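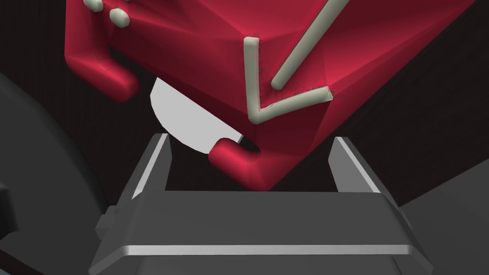 Cream markings on red, seen from below.

Pritow gets its new lawn, three streets from where it was wanted

Residents of Pritow went to bed beside a patch of rough ground and woke up beside 500 square metres of very good turf. They are delighted. The people of Clernska Road, who paid for it, are less so.

The turf was laid by Clirkum Landscapes, whose crew had been booked to smarten up the green at Clernska Road before the summer fête. The job sheet gave the site as "the green by the bus stop". Pritow has a green by a bus stop as well, and on the morning in question it was the first one the lorry came to.

By lunchtime the thistles had been scraped off, the ground had been raked and rolled, and the first strips were down. One man came out to ask whether he might have a roll for his back garden and was told, quite properly, that it was all spoken for.

Clirkum has admitted the mistake and says it will not be sending anybody a second bill. It has been slower to say who will be getting a second lawn.
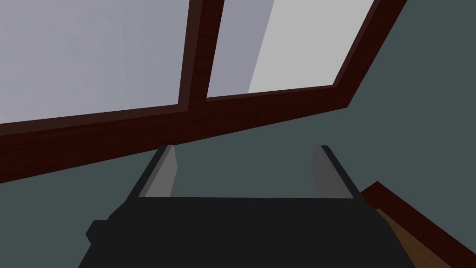

Can the turf be lifted and moved to Clernska Road?

It could have been for the first few days, but it has begun to root and the firm says that cutting it out now, in a dry July, would probably leave both greens looking like the inside of a hoover bag.

So the grass stays put, and somebody has to water it. Pritow's residents' group has drawn up a rota for 2 evenings a week, which is not many for new turf in hot weather, and has asked whether Clernska Road would care to help, given its long interest in the project. The reply was brief. It has been pinned up in the bus shelter, where people are enjoying it.

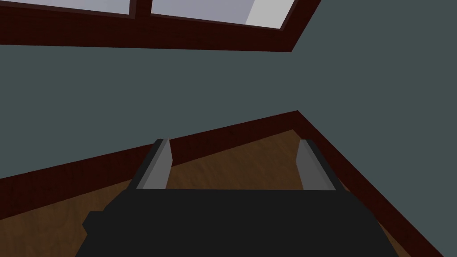
M. Obeidat

Clernska Road, meanwhile, has kept its plantains, its dandelions and a bald strip where the goalposts go. The fête will be held there regardless on 26th July. The bowling competition has been quietly dropped from the programme, the ground being what it is, and the space given over to a stall selling houseplants.

There is also the matter of the hedge. The same job sheet asked for 30 metres of hornbeam to be planted along the road side, and this has not turned up at either green. Clirkum says the plants are still with the grower and will go in this autumn, once somebody has driven out with a map. 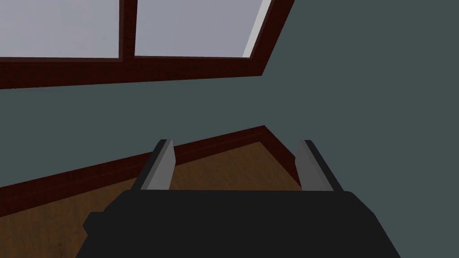
Planting money left over from the turf job was meant for a new potting shed behind Clernska Road, and that part of the plan survives. The walls are to be green, on a show of hands. The window has caused more trouble, with one side wanting white plastic and the other holding out for dark reddish-brown wood like the one in the picture, two panes with an upright between them. The wood party is ahead, mostly through turning up to meetings. Building starts as soon as the firm has confirmed, in writing, which village it thinks it is in.

Comments (3)

mossandall
We've had the thistles for years and I rather miss the goldfinches. Nice grass though.

clernska_rd_resident
Still waiting to hear how you drive past a sign saying PRITOW and carry on unloading.

Plot 30
Water it early in the morning and keep the football off it till September. And if they're putting that hornbeam in bare-rooted, wait until the leaves are off. Has anyone told them?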